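Ticket 203 – Jaws slip on smooth boxes, encoder count drifts after a few grips
Project: Geltlow hand-held gripper, second build
Opened by: Aldana Painemal
Component: jaws / firmware / logging
Status: open (slip fixed, drift mostly fixed, see last entry)

Opening this as its own ticket as the old one had turned into a chat about filament colours and I couldn't find anything in it any more. Sorry to whoever was following along.

What happens: I squeeze the trigger, the jaws close on a box, it holds for a moment and then the box slides down between the pads. Soft things are fine. Sponges, rolled-up socks, a bread roll (don't ask), all fine. Anything with a shiny printed card surface goes straight through, and the lighter the box the worse it seems to be, which is the opposite of what I expected! The second problem is that the jaw opening in the log creeps. I zero it with the jaws shut, do a run of grips, shut them again, and the log says they're still open by 2 mm. They are not open by 2 mm. I can't get a bit of paper between them.

What I've got: printed body and jaw links, metal pivot pins, soft printed finger pads, the Dondine encoder board on the left-hand pivot, and the Stodatitz logger running on a laptop next to me. Firmware is the build from March plus my own change to the sample rate. No motor, it's all hand force through the trigger and a return spring.

First lot of things I tried

Cleaned the pads with washing-up liquid and let them dry overnight. Better for an evening, then back to slipping. I think they'd picked up some of the grease I'd used on the pivots, because I am not a tidy person with grease.

Swapped the return spring for a softer one so more of my squeeze goes into the box. It did help, but the jaws then opened so lazily that I kept knocking things over on the way out. Put the old spring back.

Sanded the pads with 400 paper. No difference at all, and now my desk is covered in blue dust.

Zeroed the encoder with the jaws wide open instead of shut. The drift just moved to the other end, so at least it's consistent.

Reply from Du, workshop bench

Can you check the pads are meeting flat? Shut the jaws on a strip of carbon paper or a bit of till receipt and look at the mark. On ours the pads only touched along the bottom edge, so a stiff box was being held by a line and would pivot out. Soft stuff squashes into the gap and hides it. For the drift, grab the encoder magnet with tweezers and try to turn it. If it moves, glue it.

Me again

Right, that was a very good shout on the till receipt. I got one thin stripe along the lower edge of the right pad and nothing anywhere else. The left was a bit better but still nowhere near flat. So the pads toe in when they're closed and all the force goes through one edge.

I traced it back to the links. I'd drilled the holes out by hand on this build (the first print came out tight and I was impatient) and a couple of them are sloppy enough that you can rock the jaw with a fingertip. Reprinted the four worst links with the holes undersized, then reamed them slowly with the proper size and pushed the pins in with a vice. Much less wobble. There's still a touch in the left arm, but you have to go looking for it.

Then I reprinted the pads with a slight wedge so they come parallel when there's something between them. Settings, for anyone copying: 30 per cent infill, slow, no cooling for the first few layers. My first wedge was the wrong way round. The second was the right way round but for the wrong hand. Third one fits.

The magnet did turn, by the way. Not freely, but if I pushed it with tweezers it went. A dab of epoxy under it, left overnight, and it's solid.

Testing after the fix

I've been using ordinary bits from around the flat for this, on a patterned tablecloth so that I've got some lines to judge the angle against. The medicine box is my favourite test piece at the moment: stiff card, slippery print, and light enough that any slack in the links shows up straight away as a tilt. 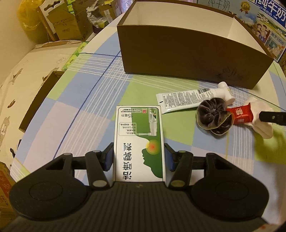

Spray box upright between the new pads, gripped from its lower end.

I've been doing these with the box upside down and the right way up, and it makes no odds to the grip. What does matter is how far down into the jaws it goes. If I only catch it with the tips of the pads it still wants to lean over, so I've got into the habit of pushing the gripper in a bit further before I squeeze. Next on the list is a squeeze tube, which I'm dreading a bit as the body tapers and I don't know what the wedge will make of it.

Things I noticed while testing, in no order:

The trigger feels stiffer since the new pins went in. I don't mind it, but my hand was tired by the end.

The logger drops samples if the laptop goes on to battery. I lost a whole run to this before I spotted it. Probably wants its own ticket – I'll write it up when I've got the charger sorted.

The wedge pads pick up fluff like you wouldn't believe. A strip of tape gets it off.

If you change the pads you have to redo the zero, and I keep forgetting. Could the logger nag me when it starts up? Even just a line of text would do.

Update, 15 Oct 2020

Left it logging while I opened and closed the jaws through the evening and got 4,000 samples out of it with the laptop plugged in. No gaps. The closed reading now comes back to zero most of the time. Every so often it comes back a hair high, and when I open and shut the jaws once more it goes away, so I suspect it's the last bit of play in that left arm and nothing to do with the board. I've ordered shoulder screws to try in place of the pins on that side.

The slipping I'm calling fixed. Files for the wedge pads are in the Geltlow folder under "pads, third go". Please don't print the other two.

Du, if you've still got that reamer, could I borrow it again when the screws turn up? Mine has gone blunt and I'd like to do the left arm properly this time. Leaving the ticket open until then.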